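Perguntas que me fazem sobre tâmaras vermelhas (jujubas)

Desde que comecei a escrever sobre chás e frutas secas, a caixa de mensagens enche sempre com as mesmas dúvidas. Juntei aqui as respostas, que assim também eu as encontro quando preciso!

O que é afinal a tâmara vermelha?
É o fruto da jujubeira, seco. Apesar do nome, não tem parentesco com a tâmara do deserto, aquela castanha e pegajosa. A vermelha é mais leve, com uma polpa meio esponjosa e um doce que me lembra maçã assada. Quem prova à espera da outra costuma estranhar.

É normal vir toda enrugada?
É, sim! A pele encolhe com a secagem e fica cheia de pregas. O que não quero ver é pó esbranquiçado, buraquinhos ou cheiro a mofo. Brilho e rugas podem vir juntos sem problema nenhum.

Tem caroço?
As inteiras têm, comprido e bicudo nas pontas. Vendem-se também descaroçadas, mas acho que secam mais depressa no armário. Se houver crianças pequenas em casa, tirem o caroço antes, por favor.

Como é que se tira o caroço sem desfazer tudo?
Eu dou um corte ao comprido com uma faca pequena, abro com os polegares e puxo. Se estiver muito dura, deixo uns minutos em água morna e tento outra vez. A minha amiga Selamawit Mamo usa uma palhinha de metal e empurra de uma ponta à outra (a mim salta-me sempre o caroço para o chão).

Preciso de lavar?
Lavo sempre, mesmo para comer assim à mão. As rugas guardam pó. Passo por água, esfrego com os dedos e seco num pano limpo. Só lavo as que vou usar logo, porque húmidas estragam-se no frasco.

Onde compras?
Na Gidey, a mercearia aqui do bairro, que vende a peso. Quando não há, mando vir da Elmont. Da última vez trouxe 334 gramas, que era o que restava no saco, e acabaram muito antes do que eu tinha planeado.

Como guardas?
Num frasco de vidro bem fechado, longe do fogão. De abril em diante, quando a cozinha começa a aquecer, passo tudo para o frigorífico. Já perdi um frasco inteiro com bicharada e não quero repetir!

Como fazes o chá?
Ponho 16 tâmaras num litro e meio de água, com golpes na pele e umas rodelas de gengibre, e deixo em lume brando perto de uma hora. Não junto açúcar. As tâmaras cozidas como-as depois à colher, com iogurte, ou esmago-as nas papas de aveia.

Posso comer sem cozinhar?
Claro, é como mais as como, na cama, com um livro e uma chávena ao lado. Vou com calma, que são doces e cheias de fibra. Se tiverem diabetes ou tomarem medicação, falem com o vosso médico, que eu só percebo de as comer.

As maiores são melhores?
Nem sempre. As grandes têm mais polpa e são óptimas para rechear com nozes. Para chá prefiro as pequenas, que ficam mais baratas e dão o mesmo sabor. Escolho pelo toque: têm de ceder um bocadinho quando se apertam entre os dedos, e voltar ao sítio.

E se ficarem duras como pedra?
Vapor, dez minutos. Ficam macias outra vez e até mais perfumadas. Só não as voltem a meter no frasco com as outras, comam-nas no próprio dia. 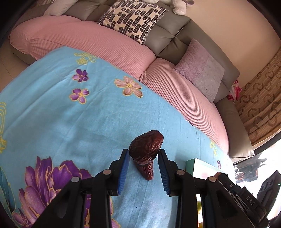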